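Bullion storage

Bullion storage is the keeping of investment metal, chiefly gold and silver in bar or coin form, on behalf of the person or firm that owns it. It is separate from the buying and selling of the metal, although many dealers offer both. The owner pays a fee, usually charged monthly or yearly, and receives a record of what is held. Storage may take place in a specialist vault, in a bank, in a safe deposit centre or at the owner's home.

Types of holding

Professional storage is generally divided into allocated and unallocated holdings.

In an allocated holding, particular bars or coins are set aside for one owner. Each bar is listed by its serial number, weight and fineness. The metal stays the property of the owner, and the vault acts only as keeper. If the storage company fails, allocated metal does not normally form part of the money available to its creditors, although getting it released can take time.

In an unallocated holding, the customer has a claim on the provider for a given weight of metal, but no particular bar belongs to them. The arrangement is closer to a bank account held in ounces or grams. Fees are low, and sometimes there are none, as the provider is able to use the metal in its own business. The customer carries the risk that the provider may become unable to pay.

A third form, often called pooled or segregated-by-pool storage, lies between the two. Several owners share a set of bars, and each owns a stated part of the whole. Terms differ between providers, and the word "allocated" is sometimes used for pooled metal in sales material, so the contract has to be read for the exact meaning.

Fees

Storage fees are worked out in one of two ways. The first is a percentage of the value of the metal, which means that the charge rises and falls with the market price. The second is a fixed charge for space, as with a deposit box. Silver costs more to store than gold of the same value, being far bulkier. Most vaults set a minimum fee, and small holdings can therefore be expensive in proportion to their worth. Charges for delivery, collection and early closure are usually listed apart from the main fee.

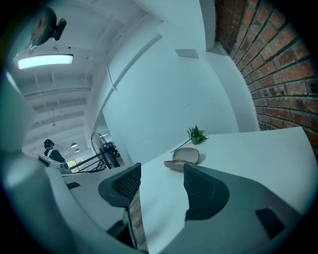

Can an owner take stored bars home?
Allocated bars can usually be withdrawn once the fees are paid and notice has been given. Owners of unallocated metal may first have to pay to convert their claim into actual bars, and some contracts allow payment in cash only.

Notice periods vary. The Curnham vault, a privately run store that deals mainly with small investors, asks for 10 working days for delivery and 2 for collection in person. Flarnden, which began as a safe deposit centre, lets box holders come in during opening hours without notice, but asks for 30 days before an account is closed.

Auditing and insurance

Vaults holding metal for customers are commonly checked by an outside inspection firm. Inspectors compare the bar list with the contents of the vault and may weigh a sample of bars. Marchuk, a dealer that stores metal for its buyers, publishes its bar list with owners shown by account code, so that each customer can find their own entry.

Insurance is in most cases arranged by the vault and covers theft, fire and damage. Loss through war or seizure by a government is often left out. The sum insured may be a single figure for the whole building, and where this is lower than the value of everything stored, a large loss would be shared among the owners. Deposit box contents are frequently covered only up to a set limit unless the holder pays for more.

Home storage

Some owners keep metal at home in a safe fixed to a floor or wall. There is no yearly fee, and access is immediate. Ordinary household policies place low limits on bullion, and an insurer may require a safe of a certain grade. Metal kept privately can also be harder to sell. Bars which have never left a recognised chain of vaults are accepted with little checking, while those returned from private hands may need to be tested first, at the seller's cost.

Transfers between vaults

Moving metal from one keeper to another involves an armoured carrier, a fresh check on arrival and a new entry on the receiving vault's list. Presik, a storage broker, arranges such moves by exchange where it can: the owner gives up bars in one vault and receives others of equal fine weight elsewhere, with any small difference settled in cash. Tax may fall due on silver if it leaves a bonded warehouse, and this is normally stated in the storage agreement.

See also: Assay; Bonded warehouse; Good delivery bar; Safe deposit box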